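Bulside Household Waste Diary
README and data card, version 2

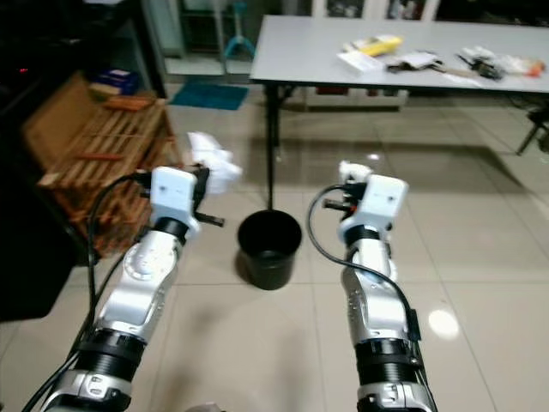 The Bulside diary is a table of what people put in their household bins, written down by the people who threw it away. It covers 126 households over the month of May. This file explains how the entries were made, what the columns mean and where the data is weak.

Maintainer: Afshin Bakhtiari
Coding of free text: Charalambos Sarantis
Last updated: 2023-09-17
Licence: CC BY 4.0

What is in the folder

diary.csv – one row per item or group of items thrown away
households.csv – one row per household, with size, type of home and bin type
codes.csv – the list of material codes and what each one covers
notes.txt – remarks from the coding work, in no particular order

The files are UTF-8, comma separated, with a header row. Empty cells mean the household left the box blank. They do not mean zero.

How it was collected

Paper diaries went to 200 homes in Bulside at the end of April. Homes that sent back fewer than two full weeks were left out. Each household wrote down what went in the bin, which bin it was, and a guess at the weight if they had kitchen scales. People used their own words. "Bits from the drawer" is a real entry and it is coded as MIX.

The diaries were typed up in Zutura and exported from there. Zutura cut off any text over 200 characters, so a few long entries end in the middle of a word. The paper originals were shredded after typing and the missing text can't be recovered.

Columns in diary.csv

hh_id: household number, matches households.csv
day: day of the month
item: what the household wrote, spelling left as it was
code: material code, for example PAP, GLA, MET, FOOD, MIX
bin: general, recycling, food, or other
grams: weight as written by the household, may be empty
checked: 1 if a second person looked at the code, otherwise 0

Known problems

Tissues and kitchen roll are coded PAP whatever bin they went in. If you are working on recyclable paper, filter them out using the item column first.

Food waste is almost certainly too low. Several households told us they stopped writing down peelings after the first few days. Garden waste is missing altogether – the diary form had no box for it.

Weights are rounded in all sorts of ways. Treat them as a rough guide and don't add them up across households.

Changes from version 1

The code TEX now covers shoes. Duplicate rows from the Flusari Road homes have been removed. The day column used to be text and is now a number.

Use and contact

Please don't try to work out who the households are. Street names have been taken out of the item text, but some entries are quite particular. If you find one that gives too much away, send the hh_id and day to Afshin and it will be blanked in the next release.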